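Section 4. Filing a Records Request and Following It Through

This section covers requests for police reports, court orders, inquest papers and other official records made through the Teline case desk. It assumes you have already installed Teline, signed in with your newsroom account and set up at least one story folder (Section 3). If your newsroom uses the Jemex archive as well, connect it before you start. Records that come in while Jemex is disconnected are kept in Teline but are not indexed.

4.1 Before you start

Have the following on hand:

The full name of the agency or court that holds the record.
The case number, report number or docket number, if you know it.
The date of the event the record describes.
The name of the story folder the request belongs to.
The address where paper replies should go.

You can file without a case number. Many clerks will search by name and date, but expect the reply to take longer and check whether the office charges a search fee.

Note: A first information report, an incident report and an arrest report are different documents in most places. Check the agency's own list of forms and use the name it uses. A request for "the police file" is often returned unanswered.

4.2 Opening a new request

1. From the main menu, choose Requests, then New.

2. Pick the story folder. The request takes on the folder's access settings, so anyone who can open the folder can read the request and every reply to it.

3. Under Agency, start typing the name of the office. If it is in the directory, select it and the mailing address fills in by itself. If it is missing, choose Add Agency and enter the address by hand.

4. Under Jurisdiction, choose the state and county. This sets the legal wording at the top of the letter and the reply deadline. Where the police station and the court sit in different counties, use the county of the office you are writing to.

5. Under Record Type, choose from the list. If nothing fits, choose Other and describe the record in one or two plain sentences.

6. Enter the date range. Keep it narrow. A range longer than 90 days brings up a warning, because many offices will split or refuse a request that covers more.

7. Press Save Draft.

Caution: Do not put the name of a confidential source in any field, including the Notes field. In many places the request is itself a public record, and notes marked Send with Letter go out with it.

4.3 Checking the letter

Teline builds the letter from your entries. Read all of it before sending.

1. Open the draft and choose Preview.

2. Check that the statute quoted in the first paragraph is the right one for the office. Courts are often not covered by the same law as police departments. If the wrong law appears, go back to step 4 of 4.2 and change the office category.

3. Check the fee line. The standard wording says you will pay copying costs up to a limit and want to be asked before any higher charge. Your newsroom administrator sets the limit under Settings, Fees.

4. If you are asking for a fee waiver, tick Public Interest and write your reason in the box. Two or three sentences are enough. Say what the story is about and who will be able to read it.

5. If someone's safety or a court date depends on the record, tick Expedite and give the date.

Note: Ticking Expedite on every request does you no good with clerks you will deal with again.

4.4 Sending

You can send by e-mail, through an agency portal or on paper.

To send by e-mail:

1. Choose Send, then E-mail.

2. Confirm the address. Directory addresses were last reviewed in March, and some offices will have changed theirs.

3. Press Send. The status changes from Draft to Filed, and the clock starts.

To send through a portal:

1. Choose Send, then Portal. The agency's page opens in a new window.

2. Paste the letter text into the agency's form.

3. Copy the confirmation number the portal gives you and paste it into the Confirmation field in Teline. Without it the status stays at Draft, and you will get no deadline reminders.

To send on paper:

1. Choose Send, then Print. Two copies come out, one for the office and one to be stamped and returned.

2. Sign both copies.

3. Mail them or carry them to the counter. If you go in person, ask the clerk to stamp your copy with the date received.

4. Enter the stamped date in the Received field. For paper requests the deadline runs from this date and takes no account of the day you printed the letter.
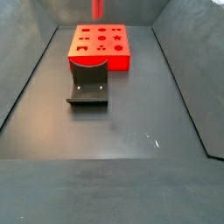 The stamp is worth the trip, a user commented on the help page for this step: our sheriff's office said it had never gotten our request for a crash report, and the stamped copy settled it at the counter the same morning. I would add that you should scan it before you leave the building, as mine got coffee on it.

To scan a stamped copy from your phone, open the request in the Teline mobile app, choose Attach, then Scan. Lay the page flat in even light. Check that the date and the name of the office can both be read before you press Keep. If they can't, press Retake.

4.5 Working with linked offices

An order made in one office often has to reach another before a record exists. A court may direct a police station to open a report, for example, and the station cannot give you a copy until the order has arrived and been entered. In these cases, file a linked pair.

1. File the first request with the court for a certified copy of the order.

2. Open that request and choose Link, then Add Following Request.

3. Fill in the second request for the police station. Leave it as a draft.

4. When the court's copy comes in, attach it to the first request. Teline asks if you want to attach the same copy to the second. Choose Yes.

5. Preview the second request, check that the order number appears in the first paragraph, and send it.

Caution: Do not report that a case has been opened on the strength of the order alone. Set the story flag to Ordered, Not Entered until you have the station's own report number. The flag shows on the editor's screen next to the headline.

If the station says it has not received the order, call the court clerk and ask how and when it was sent. Record the answer under Calls, with the time of the call.

4.6 Deadlines and reminders

Teline counts working days and leaves out the public holidays on the state calendar. To check a deadline, open the request and look under Clock.

By default you get one reminder 2 working days before the deadline and another on the day itself. To change this, choose Settings, Reminders. You can have up to 6 reminders for each request.

If the office asks for more time:

1. Choose Clock, then Extension.

2. Enter the new date and attach the letter or e-mail asking for it.

3. If no new date was given, leave the field blank. Teline keeps the old deadline and marks the request Overdue when it passes.

Sample entry, as it appears in the Clock panel:

Incident report, county sheriff
Status: Extension granted
New deadline: 18th October
Attached: letter from records office

4.7 When the reply comes in

1. Attach the reply to the request, even if it is a refusal.

2. Choose the outcome: Full, Partial, Refused or No Record.

3. For a partial reply, enter the reason given for each page held back. Use the exemption number from the letter. If the letter gives none, write "none given." You will need this for an appeal.

4. Compare the page count with the number in the cover letter. If pages are missing, call the office before you file an appeal. Most missing pages are copying mistakes.

5. If you use Jemex, press Send to Archive. Indexing normally finishes overnight.

Caution: Reports sent to you may contain home addresses, phone numbers, or the names of minors or victims that the office forgot to black out. Run Redact before sharing the file outside the story folder. Redact works on typed text only. Handwritten pages have to be gone over by eye.

4.8 Appeals

1. Open the refused or partial request and choose Appeal.

2. Check the appeal deadline in the box at the top. In some states it is short, and it runs from the date on the refusal letter.

3. Answer each reason for refusal separately. Teline gives you one box for each exemption number you entered in 4.7.

4. Have the letter read by an editor or by your newsroom's lawyer, then send it in the same way you sent the request.

The appeal stays joined to the first request and has its own clock. If it is refused as well, the status changes to Closed, Refused. To reopen it, you need administrator rights.

4.9 Common problems

The agency list is empty. The directory has not loaded. Sign out, sign in again and wait for the green mark beside Directory.

The Appeal button is gray. No outcome has been entered. Go back to 4.7, step 2.

A reply was attached to the wrong request. Open the reply, choose Move and pick the right one. Reminders on both requests are reset.

Jemex shows the file but the text can't be searched. The scan is too faint or was saved sideways. Rotate it, save it and send it again.

For settings shared by the whole newsroom, see Section 5.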